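Illholm kitchens help teach robots the chores

November 29, 2020

Almost 2,000 short recordings of people doing housework have been gathered in Illholm so far, the team at Ginska said this week. Washing up, wiping down, folding. All of it goes into a learning system for home robots.

The job is run by Meenakshi Raju, who has 63 households signed up. Each gets a list of 30 small tasks and does them at home, in their own kitchen, with their own things.

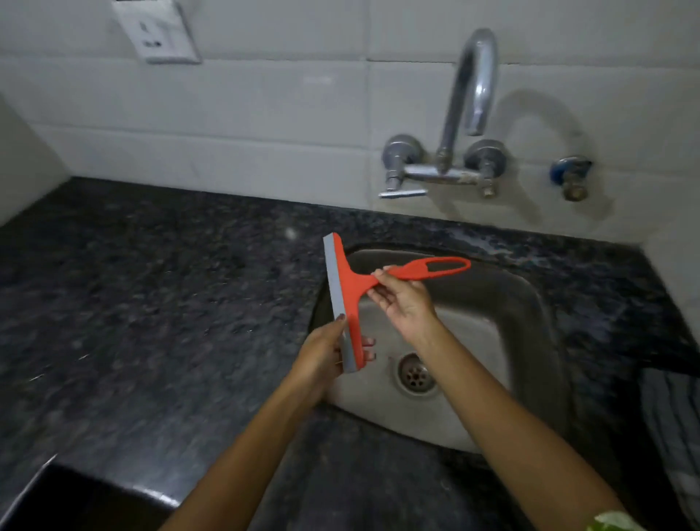 Sink jobs are the ones they are short of, Raju said. Picking up a squeegee, turning it round, changing grip. "People do it without thinking. The system needs to see it done lots of diffrent ways, left hand, right hand, both."

Clips are checked by Yolandi Kekana, who throws out any where the hands go out of view. Slow work, she says, and she is behind.

First tests on a robot arm are planned for July. More homes wanted, espescially ones with small kitchens. Sign up at the Ginska office.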